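La mesa clara y la costumbre de taparla

En mayo cambiamos las mesas de la sala común de Revutmont. Las anteriores eran oscuras, con un barniz grueso que llevaba décadas acumulando cercos de vaso, y las nuevas tienen el tablero claro, de un beige casi crema, con la veta a la vista. La discusión sobre el color duró más que la discusión sobre el precio, y todavía sigue. Como defendí el tablero claro desde el principio, dejo aquí mis razones y también lo que concedo a quienes preferían otra cosa.

El argumento contrario lo expuso bien Torben Nolte. Una superficie clara enseña la tinta, el café y el roce de las cajas. En una sala por la que pasan 300 personas al mes, decía, elegir un tono pálido es comprarse trabajo. Es cierto que enseña más. Mi opinión es que una mesa de uso común debe enseñarlo. La mancha que se ve se limpia el mismo día. La que se confunde con el fondo se queda, se pega a la manga del siguiente y acaba siendo parte del mueble. Cuando desmontamos las viejas y pasamos un trapo húmedo por el canto, el trapo salió negro. Llevábamos años diciendo que aquellas mesas eran sufridas.

El segundo asunto es la luz. La sala da al norte y en invierno se encienden las lámparas a primera hora de la tarde. Un tablero oscuro absorbe buena parte de esa luz, y quien lee o cose termina acercando la cara. Con los claros hemos dejado apagadas 2 de las lámparas de pie. Lo que nadie previó fue el reflejo. A ciertas horas molesta sobre el papel brillante y hay que girar la silla. Marlene Petersen propuso orientar las mesas de otra manera y hemos movido 4; en las demás el problema continúa.

Queda la cuestión del material, que suele plantearse como una cuestión moral. Hay quien considera que una veta impresa o una chapa fina son un engaño, y que la única mesa decente es la maciza. No comparto esa severidad. El catálogo de Lammers ofrecía macizo a un precio que nos habría obligado a comprar la mitad de las mesas, y el de Vilis, acabados lisos de color blanco, muy fáciles de mantener y bastante fríos para pasar en ellos una tarde. Entre una cosa y otra hay superficies con dibujo de madera que cumplen su función. Al que apoya los codos le importa que el tablero no se mueva y que la mano no resbale.

El dibujo, además, tiene una utilidad modesta. Un blanco liso convierte cualquier miga en un acontecimiento, mientras que la veta reparte la mirada. En nuestros tableros las líneas son finas y muy juntas, y en algunos puntos se cierran en arcos apuntados, unos dentro de otros, alrededor de un óvalo que recuerda a un nudo. 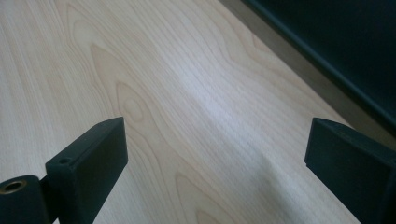
Contra el mantel

Dicho esto, apenas llegaron las mesas apareció la propuesta de cubrirlas. Primero fue un hule transparente, luego unos salvamanteles de Trolurine a 88 euros el juego. Me opuse a las dos cosas. El hule se despega por las esquinas y atrapa la humedad debajo, y los salvamanteles terminan apilados en una silla que entonces ya no se puede usar. Para cortar con cúter hay una plancha en el armario, y para la tetera, un corcho.

Proteger una mesa hasta el punto de no tocarla equivale a haber comprado el plástico. Prefiero que se raye con el uso y que dentro de unos años haya que lijar un canto o sustituir un tablero. Si alguien quiere llevar el asunto otra vez a la reunión, pido solamente que antes se siente una tarde entera a trabajar en una de ellas, sin nada encima.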